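Sollalard Hockey Blog: Two Writers Wanted for Next Season

Posted 2022-03-27
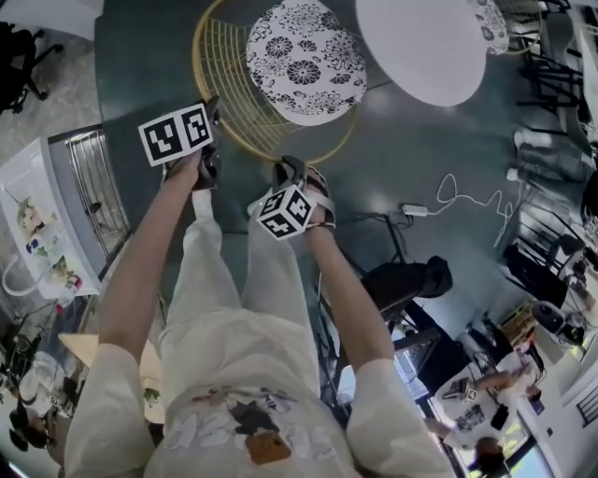

Tullio Donati asked in the comments last week whether the playoff previews would be back, and said the site had gone quiet on the nights when there was most to talk about. He also wanted more on the penalty kill and less on trades.

The previews will be back, but we need help to do them properly. We are looking for two people to cover the Hultgate Holsts from the first round through the draft, with the option to stay on for the full regular season.

Recap writer
You watch the game, home or away, and file a recap the same night. Length is up to you, but most of ours run short. We want to know how the goals went in, who was on the ice, and what the coach changed between periods. You don't need press access. Most of our recaps are written from a couch with the TV broadcast on.

Numbers writer
You keep our shot and faceoff sheets up to date and write one longer piece a week during the playoffs. You should be comfortable with a spreadsheet. We have sheets going back several seasons, and Þröstur Baldursdóttir will show you how they are set up.

Pay
Recaps pay $20 each. The weekly numbers piece pays $185. Payment goes out at the end of the month. Writers keep the rights to their work and may repost it after two weeks.

What we ask for
You follow the team already and can name the third pair without looking it up. You can take edits. You don't go after other writers or readers in the comments, even after a bad loss. Past experience is fine but not required. Applicants must be 18 or older.

How to apply
Send one sample to Inger Eyvindsson through the contact form. It can be a recap of any Holsts game from this season or a piece on one part of their play, such as zone entries or goaltending on the second night of a back-to-back. Keep it under 2,000 words. Please paste the text into the form, as attachments don't come through. Say which of the roles you want and which nights you can't work.

We will read samples as they arrive and hope to have both spots filled by early May.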